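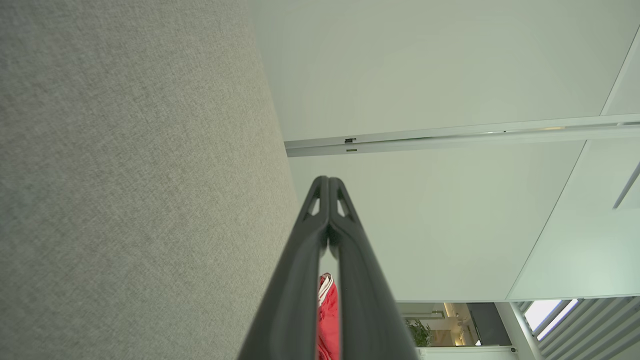 Polyxeni Rallis wrote to me that repair shops died of their own prices, and that I should stop blaming the customers. She has a point. When a new armchair costs 300 dollars and recovering the old one costs more, most people will buy the chair.

I still think she lets us off too easily. The cheap chair is only cheap if you buy it once. My sister is on her third since she moved to Kukilley. My parents had one sofa for 30 years and paid to have it recovered twice, and the frame is still good.

What bothers me more is that we no longer know what to ask for. The last upholsterer in Lovley closed in October, and before that I had walked past his door for years without going in. I assumed he only took antiques. He did kitchen chairs, boat cushions, anything.

So I would start small. Towns already collect bulky trash and pay to bury it. Put part of that money into vouchers for repairs, good at any local shop, and print the prices on the back – people are less afraid of a bill they can see coming. Rallis says a voucher won't bring back a trade. Maybe it won't, but there are still two shops in the county, and I'd like them to be open next year.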